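Fleltum - word list and spelling pairs for small-town recipe cards

README, still a draft. Last touched in November, mostly by Aurel Bălan.

What's in here

Plain text pairs: the line as written on the card, then the line with spelling and measures cleaned up. 1,000 cards in the main file, 500 in the older one (Sestska). English only. Cards with two languages were left out, Emília Zeman has those.

Files

fleltum_main.tsv - use this one
sestska_old.tsv - kept for people who cite it, dont mix with main
units.txt - cup, c., cupful, teacup, and so on
notes.txt - messy

Tab separated, UTF-8, no header row. Columns are card id, raw line, clean line, checker initials. 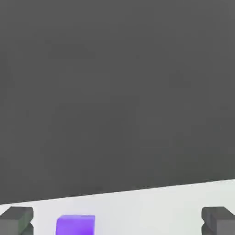
Light tabletop, dark gray background (render)

How the cleaning was done

Two passes. Ayten Karakaya typed the cards, Grigore Ciobanu checked. Where they disagreed the raw line stays and the clean line is blank. Blank does not mean error. Please stop filing bugs on this.

Spelling fixed only when the word was clear. "Flower" to "flour", yes. "Butter the size of an egg" left alone. Oven words too - "slow", "quick", "moderate" have no degrees added. Fractions written out as 1/2, never the single character, it broke the Kaushik importer last time and we lost an evening.

Names on cards are removed. "Aunt" and "Mother" stay in if there's no name after them.

Known problems

- smudged lines marked [?], not always consistant
- "T" and "t" mixed up in the older file, so tablespoon counts there are shaky
- a batch of 50 cards is nearly all pickles, will skew anything you train on ingredients
- line breaks inside long steps, fix pending 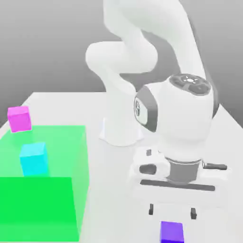 Changes

Merged Ionuț Pîrvu's fixes to units.txt. "Gill" now has its own row. Removed duplicate card ids. Dropped the Flirkance column, no one was using it and half of it was empty.

Version 2 will split ingredients from steps. Not started. If you want to help, start with the pie section, it's the cleanest.

Use and credit

Free for study and teaching. Name the list and the version. For anything sold, write to Aurel first - replies are slow, send it again if you hear nothing.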